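Woromora Robotics Help > Student projects > Simulation

Gripper camera: cabinet fills most of the view, policy never closes on the handle

Asked by lerik_team4, 2022-04-24

Our club is doing the cabinet task in simulation for the August competition. The arm has to open a cabinet with glass panels. We train from demonstrations using the gripper camera only, 100 episodes so far. The arm approaches, stops short with the fingers open, and drifts sideways until the episode times out. Loss looks normal. Seed is 3174 if anyone wants to run it with the stock Diver config.

A render from the gripper camera, fingers spread in front of the center panel:

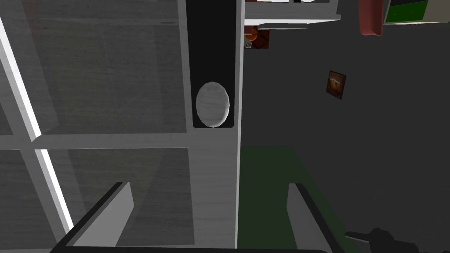

2 answers

Answer 1 (accepted)
Hjørdis Lindholm

Check the contrast around your target first. The pale oval in the black recess is the easiest small thing on that cabinet to pick out. The fingers, the panel and the trim are all light grey or white, and after downsampling to the policy input size they merge. Save the input tensor as a PNG and look at it at that size.

Then try these in order:

Give the fingers a darker material. One line in the gripper file.

Add the finger opening and wrist pose to the observation. With the camera alone the policy has very little to tell it how far away the panel is.

Cut the idle steps from the demonstrations. If your operators pause before closing, the policy learns to pause. We removed everything under the motion threshold and the stall went away in 14 of our test runs. I did not keep the rest of the logs.

Do not randomize the floor props until this works. The rug and the framed picture can stay where they are.

Answer 2
Sverre Boström

Had the same drift last season on the Westerberg arm. Ours was the action scaling, the gripper command was normalized twice. Print the raw output before the controller. Also update Diver, the old version has a bug with glass.

Comment by lerik_team4: Idle steps were most of it. It closes now but pulls at the wrong angle, will open a new question.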